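Seasonal Stockroom and Packing Assistants (8 positions)

Fliltemwood Gift and Paper Goods, Desmont

14 shares | 3 comments

Fliltemwood invites applications for eight seasonal positions in its stockroom and packing department. The posts run from August to the end of the holiday season. Hours are 28 per week, worked in two shift patterns, and applicants are asked to state in their cover letter which pattern they prefer.

Fliltemwood supplies greeting cards, gift boxes, wrapping materials and household paper to independent shops throughout the Desmont area. The stockroom receives goods from our suppliers, checks them against delivery notes, and makes up mixed orders for individual stores. Most orders are small and varied, and accuracy is valued above speed.

Duties of the position

Assistants will receive and unpack deliveries, record quantities in the stock system, and report shortages or damage to the shift lead before the goods are shelved. They will pick and pack store orders from printed lists, choose suitable cartons and filling, and prepare address labels. Each assistant is also responsible for keeping a section of shelving in good order, including the return of misplaced items at the end of the shift.

During the last weeks of the season, assistants may be asked to help at the Lyimo Street counter, where shop owners collect orders in person. Counter duty is shared equally among all seasonal staff – no one is assigned to it permanently.
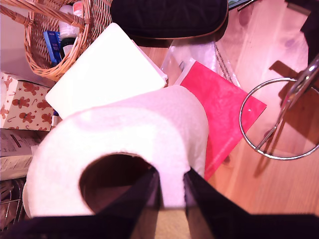 Paper roll and a gingerbread-print box.

Requirements

Applicants must be at least 18 years of age and legally permitted to work in the United States. They must be able to read and follow written instructions in English, stand for most of a shift, and lift cartons of moderate weight with or without reasonable accommodation. Previous stockroom experience is welcome but is not required. Experience with the Skareo inventory program is helpful; training will be given to those who have not used it.

Applicants should be available for the full length of the appointment. Requests for planned time off should be listed in the application so that they can be considered when the schedule is drawn up.

Pay and conditions

Seasonal assistants are paid hourly, every two weeks, at the rate shown in the offer letter. Training hours are paid at the same rate. A meal break is scheduled in each shift, and lockers are provided. Seasonal staff receive the employee discount from their first day of work. Two of the eight positions may be extended into the new year, depending on order volume, and seasonal staff will be considered first for these.

How to apply

Please send a résumé, a short cover letter and the names of two references to Nives Sorrentino, Personnel Office, Fliltemwood, Desmont. Applications may also be left at the Lyimo Street counter in a sealed envelope marked "Seasonal Stockroom." Applicants selected for interview will be contacted by telephone. Interviews last half an hour and include a brief packing exercise, for which no preparation is needed.

Questions about duties or shift patterns may be directed to Bent Baldursdóttir, Stockroom Manager. Applicants who need an accommodation at any stage of the hiring process should inform the Personnel Office when applying.

Fliltemwood is an equal opportunity employer. All qualified applicants will receive consideration without regard to race, color, religion, sex, national origin, age, disability or veteran status.

Share this posting (14)
Comments (3)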